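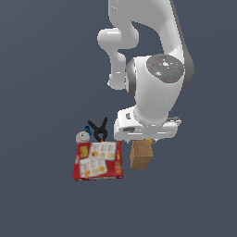 Eilif Boström 来信说,旧版手册里旁通阀的“进水”和“旁通”两个位置写反了,他照着拧,结果软水机装好两个星期一直没过水,盐箱里的盐一粒没少。这一处本版已经改正,见 4.2 节第 6 步。手里还留着旧版的用户,请以本版为准。

第四章 安装、通水与设定

本章适用于 Custari 家用软水机 Madine 系列,单罐、流量控制型。时间控制型的机头面板不同,4.4 节的按键说明不适用,其余各节可以照用。本章修订日期:2024年9月12日。

4.1 安装之前

开箱后先核对零件。箱内应有:

主机(树脂罐和机头已在厂内装好)
盐箱和箱盖
盐井管,内装浮子阀
旁通阀一只
旁通阀卡扣两只,备用一只
排水软管一卷
吸盐管一根
溢流弯头及橡胶垫
电源适配器
水质硬度测试盒
硅脂一小包

缺件请先联系销售方,不要用其他品牌的卡扣代替。外形相近的卡扣厚度往往不同,装得上,受压后会松。

安装位置需要满足以下条件:

地面平整,能承受盐箱装满盐和水之后的重量。
主机高度 1,115 毫米,机头上方要留出能掀开面罩和加盐的空间。装在柜子里的,柜门要能完全打开。
附近有排水口。排水口与卫生器具共用时,软管末端与水面之间要有空气间隙。
附近有带接地的插座,插座不受墙壁灯开关控制。
室温全年在冰点以上。阳台、车库、屋外管井如果冬天会结冰,不能安装。
不受阳光直射。

进水压力应在 0.2 至 0.6 兆帕之间。压力低于下限时再生吸盐不完全,压力高于上限时必须在进水管上加减压阀。夜间管网压力通常高于白天,测量时以夜间读数为准。

进水温度应在 5 至 38 摄氏度之间。软水机必须接在冷水管上,热水器放在软水机之后。热水器与软水机之间的管路较短时,应加一只止回阀,防止热水倒流进机头。

水源是井水的,先测铁和锰。铁含量高的水会让树脂变色并且逐渐失效,要在前面加除铁设备。浑浊的井水还要加沉淀过滤器。

注意:软水机不是消毒设备。微生物指标不明的水,不能只经过软水机就饮用。

是否让全屋都用软水,在布管时就要决定。多数用户保留两路硬水:一路给厨房的饮用水龙头,一路给院子里浇花的水龙头。这两路应从软水机之前分出。Mi-kyung Na 问过能不能装好以后再改,答复是可以,但要重新开墙或者走明管,费用比当初多留一个三通高得多。

医嘱限制钠摄入的人,饮水请用未经软化的水。

4.2 接管

准备工具:活动扳手、管子割刀、卷尺、生料带、水桶、抹布。铜管焊接的还要准备焊具,焊接必须在连接旁通阀之前完成,热量会使塑料阀体变形。

1. 关闭总阀。打开全屋最低处的冷水龙头和最高处的冷水龙头,放空管内存水。

2. 关闭热水器的电源或燃气。

3. 在选定的位置割断冷水主管,去掉毛刺,把管口擦净。

4. 管路上方如果有电气接地依靠金属水管,割断之后接地会中断。此时应在割口两侧加装跨接线,由电工完成。

5. 取出旁通阀,在两道密封圈上涂一薄层硅脂。只能用包装内的硅脂,凡士林和机油会使橡胶发胀。把旁通阀平直推入机头背面的接口,听到卡扣入位的声音后,再用手向外拉一下,确认没有松动。

6. 认清旁通阀的位置。两个旋钮的箭头都顺着水流方向,为“使用”,水经过软水机。两个旋钮的箭头相对,为“旁通”,水不经过软水机直接进入户内。两个旋钮的箭头都朝外,为“关闭”,全屋无水。现在先转到“旁通”。

7. 连接进水管和出水管。机头背面的进水口和出水口旁边各有一个箭头,指向机头的是进水。面对机头正面时,进水口在右侧;管路方向与此相反的,应在墙面上交叉布管,不可把进出水口对调使用。

8. 螺纹接口缠生料带,先用手拧紧,再用扳手补拧半圈。塑料螺纹不能用力过大。

9. 管子要有独立的支架固定,不能让机头承受管路的重量。

注意:进出水接反时,机器仍然能出水,头几天看不出异常。之后树脂可能被冲入户内管道,堵塞龙头滤网和热水器入口。通水前务必再核对一次箭头。

4.3 排水管、溢流管和盐箱

排水软管

1. 将软管套在机头排水口上,用卡箍锁紧。排水口内有一只限流片,不要取出。

2. 软管沿墙面走到排水口,途中不能打折,不能被盐箱压住。

3. 软管可以向上走,但最高点不应超过机头顶部 2 米。进水压力接近下限的,软管不应高过机头。

4. 软管末端固定牢靠。反冲洗时水流较急,没有固定的软管会从地漏里甩出来。

5. 软管末端与地漏上沿之间至少留 4 厘米。不要把软管直接插进下水管内并密封。

溢流管

盐箱侧面有一个溢流孔,装上橡胶垫和弯头后另接一根软管,靠重力排到地漏。溢流管不能与排水软管接在一起,也不能向上走。排水软管有压力,两根管子相连时,再生废水会倒灌进盐箱。

地漏比溢流孔高的场所,溢流管没有作用。这种情况应在盐箱下放一只接水盘,并考虑加装漏水关断阀。

盐箱

1. 把盐箱放到主机旁边,两者都放稳,放平。地面有坡度的,用整块的垫板找平,不要在一角塞木片。

2. 打开盐井管的盖子,检查浮子能否上下自由活动。运输中用来固定浮子的橡皮圈必须取下。

3. 吸盐管一端插入浮子阀接头,另一端插入机头吸盐口,两端都插到底,再拧紧螺帽。管端切口要平。这里漏气,机器就吸不上盐水。

4. 盖上盐井管的盖子。盐井管里不能掉进盐粒。

5. 向盐箱里加清水,水位到箱底隔板以上 3 厘米。没有隔板的型号加到 8 厘米。只有首次使用时需要人工加水,以后由机器自动补水。

6. 加盐。首次加到箱体的一半即可。

盐的选择

使用软水机专用盐,颗粒状或枕状均可。不要使用食用细盐、加碘盐、融雪盐和带结块防止剂的盐。融雪盐里有泥沙,细盐会板结成整块。

氯化钾可以代替氯化钠,但用量较大,需要在设定里把盐型改为 K。两种盐不要混着用。

4.4 通水

首次通水要慢。树脂罐里有空气,快速进水会把树脂顶到上布水器,造成堵塞。

1. 旁通阀保持在“旁通”。打开总阀,打开离软水机最近的一个冷水龙头,让水流到清澈、没有气泡和焊渣为止。起泡器要先拧下来。

2. 检查所有新接口。有渗水的,先处理好再往下做。

3. 接通电源。显示屏亮起后显示软件版本号,随后电机转动到工作位。电机转动时不要按键。

4. 按住“再生”键 5 秒,机器进入手动再生,停在第一段反冲洗。此时拔掉电源,阀芯会停在反冲洗位置。

5. 把进水旋钮打开四分之一。听到进水声后停下,等水慢慢灌满。

6. 排水软管先出气,后出水。出水连续、不再有气以后,把进水旋钮全部打开。

7. 让水继续排,直到颜色变清。新树脂的初期出水带淡黄色或茶色,属于正常情况。

8. 插上电源,按“再生”键逐段前进。每按一次,等电机停稳再按下一次。在吸盐段停留几分钟,看盐箱水位是否下降。水位不动的,见 4.7 节。

9. 前进到补水段,看盐井管内是否进水。进水正常后回到工作位。

10. 把出水旋钮打开,打开一个冷水龙头放水。

11. 检查旁通阀、机头和吸盐管的接头。用干纸巾沿接口擦一圈,比用眼睛看可靠。

12. 恢复热水器的电源或燃气。热水器里还存有硬水,要用完一整箱之后,热水龙头才会出软水。

Tamer Hourani 在使用反馈里提到,他通水之后头一天的水有轻微的塑料味。新装的机器确有这种情况,放水一段时间后会消失。超过一周仍有异味的,请联系售后。

4.5 设定

按住“设定”键 3 秒进入设定。用上下键改数值,按“设定”键进入下一项。30 秒没有按键,机器自动退出,已经改过的数值会保存。

当前时间

按 24 小时制输入。停电不超过 8 小时,时间由内部电容保持。停电更久的,来电后时间闪烁,需要重新输入,其他设定不丢失。

再生时间

出厂设定为凌晨 2 点。再生期间户内水龙头仍然有水,但流出的是硬水。夜里有人用水较多的家庭,可以改到白天没有人在家的时段。家里有两台以上软水机或另有反冲洗过滤器的,各台之间至少错开两个小时。

进水硬度

以每升含碳酸钙的毫克数输入。用随机附带的测试盒测量:取 5 毫升未软化的冷水,逐滴加入试剂,每滴一次摇匀一次,颜色由红变蓝时停止,滴数乘以 20 即为硬度。也可以向供水单位查询。使用德国度的,乘以 17.8 换算。

进水里含铁的,应在硬度值上另加,每升每 1 毫克铁加 70。

硬度填得偏低,再生之前就会有硬水漏过来。填得过高,盐和水都会多用。

周期水量

输入硬度后,机器自动算出每两次再生之间可以处理的水量。没有输入硬度时,周期水量为出厂值 3,572 升。这个数值只供试机使用,不适合长期运行。

显示屏平时轮流显示时间和剩余水量。剩余水量减到 0 以后,机器不会立即再生,而是等到当天的再生时间。为此机器按家庭人口预留一天的用水。

家庭人口

按常住人数输入。家里来客较多时不必改,必要时手动再生一次即可。

最长间隔

出厂设定为 7 天。用水量很小时,即使剩余水量没有用完,到了这个天数也会再生一次。树脂长期静置容易滋生细菌,不建议改到 14 天以上。

各段时间

反冲洗的出厂设定为 11 分钟。水质清澈的可以缩短,浑浊的可以延长。吸盐和慢洗、快洗、补水三段由机器按树脂量计算,一般不需要改动。改动补水时间等于改变盐的用量,请在售后人员指导下进行。

键盘锁

同时按住上下键 3 秒可以上锁,再按一次解锁。家里有小孩的建议上锁。

设定完成后,把各项数值抄到手册封底内页的表格里。换主板或恢复出厂设置时用得着。

恢复出厂设置的方法是:拔掉电源,按住“设定”键不放,插上电源,等屏幕显示 rES 后松开。这样会清除硬度、时间和累计水量。

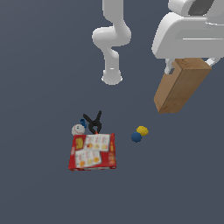

4.6 日常使用

加盐

每个月看一次盐箱。盐面低于箱体三分之一时加盐,加到距离箱口 15 厘米为止。加盐时盖好盐井管,不需要停机,也不需要切到旁通。

盐面高于水面的,看不见水属于正常。盐面低于水面的,说明盐已经偏少,应尽快补充。加盐后至少过两个小时再进行手动再生,让盐充分溶解。

潮湿地区不宜一次加满。盐在箱里放久了会结成一层硬壳,也叫盐桥。从上面看盐还有很多,下面其实是空的,机器吸到的只有清水。发现盐用得特别慢时,用扫帚柄从中间轻轻往下捅,捅破硬壳即可。不要敲打箱体外壁,不要用金属棒。

检查软水硬度

每三个月测一次。取样用软水一侧的冷水龙头,先放水一分钟。加入第一滴试剂就变蓝的为合格。第一滴之后仍为红色的,先看盐箱,再看旁通阀的位置,然后手动再生一次,次日重新测量。

出水完全没有硬度,对管道和热水器没有坏处。有些人不习惯软水洗澡时滑腻的感觉,可以把旁通阀上的混水螺钉打开一点。混水螺钉每次转四分之一圈,隔一天再测。

洗涤剂的用量

换成软水以后,洗衣液、洗发水和洗碗机用盐的用量都应减少。洗碗机自带软化功能的,把洗碗机的硬度设到最低档。洗衣液先减到原来的一半,再按洗涤效果调整。

流量

Madine 系列的额定流量为每小时 2,000 升。短时间超过额定流量不会损坏机器,但软化不完全。给泳池或大水箱注水时,请切到旁通。

外出

离家不超过两周的,不需要任何操作。离家更久的:

1. 手动再生一次,等再生结束。
2. 旁通阀转到“关闭”或“旁通”。
3. 拔掉电源。

回家后插上电源,核对时间,把旁通阀转回“使用”,再手动再生一次,然后放水五分钟。

房屋冬季停用、室内会结冰的,必须把树脂罐和机头里的水放净。单靠关闭旁通阀不能防冻。例如 1 月气温降到零下的地区,应在入冬前请售后上门排空。因冻裂造成的损坏不在保修范围之内。

清洁

机头面罩和盐箱外壁用湿布擦拭。不要使用酒精、丙酮和含研磨颗粒的清洁剂。

盐箱每年清洗一次,选在盐快用完的时候:

1. 旁通阀转到“旁通”,拔掉电源。
2. 拆下吸盐管和溢流管。
3. 舀出剩余的盐和盐水。浓盐水不要倒在草地和花坛里。
4. 用温水和少量洗洁精刷洗内壁,冲净。
5. 取出浮子阀,在清水里上下活动几次,洗掉沉渣。
6. 装回各件,按 4.3 节加清水,加盐。
7. 恢复供水和供电。

射流器和滤网每年清洗一次,可以与盐箱同时进行。先按住“再生”键,让机器停在反冲洗段以外的任意位置,旁通阀转到“旁通”,打开快洗段泄压,然后拔掉电源。拧下机头侧面的两颗螺钉,取出射流器。射流孔很细,只能用清水冲或用牙签轻挑,不能用针。装回时注意密封圈不要扭转。

注意:机头内有水压时不要拧任何螺钉。

4.7 常见问题

不出软水

旁通阀不在“使用”位置:按 4.2 节第 6 步调整。
盐箱缺盐或有盐桥:加盐,捅破盐桥。
硬度设得过低:重新测量并输入。
停电后时间不准,再生在白天用水高峰进行:校正时间。
旁通阀内部密封圈损坏:更换。判断方法是把旁通阀转到“关闭”,打开户内龙头,仍有水持续流出的即为损坏。

不吸盐

吸盐管接头漏气:剪去管端 1 厘米,重新插紧。
射流器堵塞:清洗。
排水软管打折或过高:整理软管,降低最高点。
进水压力过低:测量压力,必要时加增压泵。
浮子卡住:取出清洗。

盐箱水位过高

先看浮子是否卡住,再看补水时间是否被改过。吸盐不正常时,每次再生都会多留一些水,水位逐次升高,因此应同时按“不吸盐”一项检查。溢流管已经有水流出的,立即转到“旁通”并拔掉电源。

水压变小

测一下旁通时的水压。旁通时水压正常、使用时变小的,问题在软水机,多为树脂罐上布水器被泥沙堵塞,可以连续做两次反冲洗。两种情况下都小的,问题在管网或前置过滤器。Justinas Luik 报修过一次水压变小,上门以后查明是前置滤芯两年没换,换掉就恢复了。报修之前请先看滤芯。

排水管一直流水

再生期间流水属于正常,一次再生一般不超过两个小时。工作位仍在流水的,可能是阀芯没有到位。拔掉电源等一分钟再插上,机器会重新找位。仍然流水的,多为阀芯密封圈磨损或夹有异物,需要拆机头,请联系售后。

水里有小珠子

龙头滤网里出现琥珀色的小圆珠,是树脂漏出。立即转到“旁通”,停止使用软水机,拆洗所有滤网,并联系售后。继续使用可能损坏洗衣机和热水器的进水阀。

水是咸的

再生没有结束就大量用水,或快洗时间被改短,都会有咸味。放水几分钟。每次再生后都有咸味的,检查进水压力和排水软管。

显示屏不亮

检查插座是否有电,适配器插头是否插到底。用同规格的适配器试一次。不要用电压相同而电流较小的适配器代替。

显示 E1

电机找不到位置。断电一分钟后重试。反复出现的,更换位置传感器。

显示 E2

累计水量长时间没有变化。若家中确实没有人用水,按任意键消除。若有人用水,检查流量计的插头,以及叶轮有没有被杂物卡住。

显示 E3

存储数据错误。恢复出厂设置,按封底内页的记录重新输入。

4.8 售后与备件

报修时请提供机身标签上的序列号、安装日期、进水硬度设定值和屏幕上的代码。标签贴在机头面罩内侧。

密封圈、卡扣、射流器和浮子阀可以由用户自行更换,在 Wirnbridge 仓库备有现货。阀芯组件、主板和树脂由售后人员更换。Nassar 供应的老款旁通阀与现款接口尺寸相同,但没有混水螺钉,更换后混水功能不能使用。

保修自安装之日起计算,不是自购买之日起计算。安装日期以随机卡上的签字为准,没有签字的按出厂日期计算。本章由 Raed Mahasneh 校订,文字或尺寸有误请写明页码寄回。

树脂的使用年限与水质有关。进水含氯较高的,树脂会逐渐变软碎裂,表现为出水流量变小、再生次数增加。前面加一级活性炭可以延长使用时间,活性炭要按期更换。更换下来的树脂按生活垃圾处理,不要倒入下水道。

下一章:第五章 树脂更换与机头拆装。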